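Zirnico releases new planner for two-armed clothes handling

Software firm Zirnico has released a new version of its motion planner for two-armed robots, with most of the changes aimed at clothing and other soft items. The update has been in testing at the company's Dosville office since February.

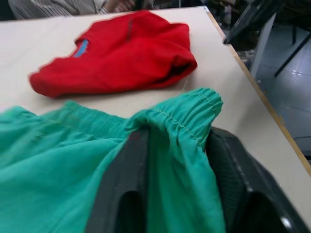
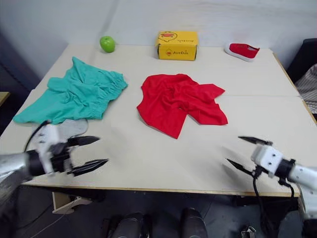 Page last changed: Wed 12 August

The planner now chooses a grasp point from the wrist camera view and checks it against the head camera before either arm moves. Planning a single pick takes 70 milliseconds on the firm's own test machine, down from 304.

"Waistbands and sleeves gave us the most trouble," said Lavanya Arumugam, who leads the perception work. "The old version treated a crumpled garment as one solid lump."

The release also fixes 7 faults in the logging tool, including one that dropped gripper force readings during long runs. Existing users can update through the normal installer. Support for the older planner will end next February.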